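Indie Comedy "Ultinstead" Gets a Podcast, and Its Makers Have Doubts About Both

FOR IMMEDIATE RELEASE
29 July 2021

CLAKUTACH – Tindik Pictures will release a weekly podcast about the making of Ultinstead, its first feature comedy, on the grounds that every other small film has one. The company does not claim the world has been asking for this. It has been told by several distributors that a podcast "builds a community," and it has asked each of them how many tickets a community buys. It is still waiting for a number.

The podcast is called The Ultinstead Tapes. There are no tapes. The title was picked before anyone had worked out how the show would be recorded, and the artwork had been paid for by then.

Ultinstead follows a failed motivational speaker who takes a night job at a convention hotel and keeps being mistaken for the people he used to envy. It runs 83 minutes. Writer and director Raelene Treloar cut it down from a version she describes as "much longer and exactly as funny," and she would like it noted that the cut was her idea, whatever the producer says at parties.

"I've listened to a lot of these shows," said Treloar. "Two actors tell each other how much fun they had. Then the director comes on and says it was a family. I have a family. We don't get up at four in the morning to shoot a man carrying a lectern up a fire escape. I agreed to do this if we could talk about the days that went badly, and there were plenty of those to fill a season."

What the Show Will Cover

Each episode takes one scene from the film and asks the people who made it whether it works. Declan Kereama, who plays the lead, hosts with Vesela Kelmendi, the film's editor. Kereama came to acting from stand-up and has been on a fair number of podcasts as a guest. He does not think this prepared him to host one. Kelmendi had never been on a podcast and had turned down this one twice.

"Declan thinks the lobby scene is the best thing in the movie," said Kelmendi. "I think it's the third version of a joke we already told. I left it in because the test audience laughed. But it was raining out that night and they'd been given free beer, so I'm not sure what we learned. We talk about that for most of episode one."

Guests in the first season include Jarrah Cosgrove, who plays the hotel's security chief, and producer Esben Riis, who appears in the episode on money. Riis was asked to keep his remarks general. He brought receipts.

Listeners hoping for on-set gossip should know that the company's lawyer has heard the episodes. A story about the fire escape was shortened, and one about a fog machine was removed. Kereama has said the fog machine story was the best one they had. Riis, who was standing next to the fog machine, disagrees.

The trailer for the podcast runs two minutes. Tindik Pictures was advised to make it thirty seconds and could not see what anyone would find out in thirty seconds.

A Word on the Numbers

Press releases of this kind often mention "buzz." Tindik Pictures would like to be more exact. The film had one preview screening, held in February at the Maihi Theater in Clakutach. The Maihi seats 600. It was not full. The laughs were in most of the right places, and one long silence in the second half has since been fixed, or at least shortened.

The company also has a mailing list. It has been advised to call the people on it "fans." Many of them signed up to win a jacket, and Riis does not believe a person becomes a fan by wanting a jacket. They will get the first episode a day early anyway.

As for the online reaction to the teaser, it was positive, and a good part of it came from people who are in the teaser.

"I've been told we have momentum," said Riis. "I asked what it was in dollars and the meeting got quiet. I'd love to be wrong. If the podcast sells a single ticket to someone who isn't related to Jarrah, I'll say so on the air."

Cosgrove confirmed that he comes from a large family and that they have been buying tickets.

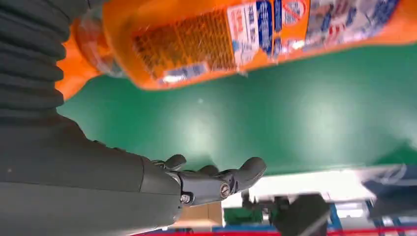

Live Taping and Q&A

The first live taping of The Ultinstead Tapes will be held at the Maihi Theater after the hometown showing of the film. Treloar, Kereama, Kelmendi and Cosgrove will be on stage. Riis will be in the back, near the box office.

Audience questions will be taken from the floor. The company asks that they be questions. At the February preview, the first person handed the microphone used it to outline a screenplay of his own, and the second wanted to know if Kereama did his own stunts. There is one stunt in the film. He did not do it.

A short stand-up set by Kereama will open the evening. He has promised new material. Kelmendi, who has heard it, would say only that some of it is new.

Tickets are sold through the Maihi box office. There is no VIP package. One was discussed, but the only extra anyone could come up with was a conversation with the director, and Treloar talks to everybody in the lobby for free.

Where to Listen

The Ultinstead Tapes will be on the usual podcast apps and on the Tindik Pictures website. The season has no sponsor. Tindik Pictures spoke with a mattress company, which wanted Kereama to say he had slept on the mattress. He asked to sleep on the mattress first. Talks ended there.

About Tindik Pictures

Tindik Pictures is an independent film company based in Clakutach. It was started by Esben Riis and Raelene Treloar to make comedies on small budgets, a plan that both founders now look at with some suspicion. Ultinstead is its first feature. A second script is being written, and the company will not be describing it as "highly anticipated" until somebody outside the office has asked about it.

Press Contact

Interview requests for the cast and crew should go to Esben Riis at Tindik Pictures. Review links are available to working critics. Please say where the review will run. Kelmendi asks that critics watch the film on something bigger than a phone, though she does not expect them to.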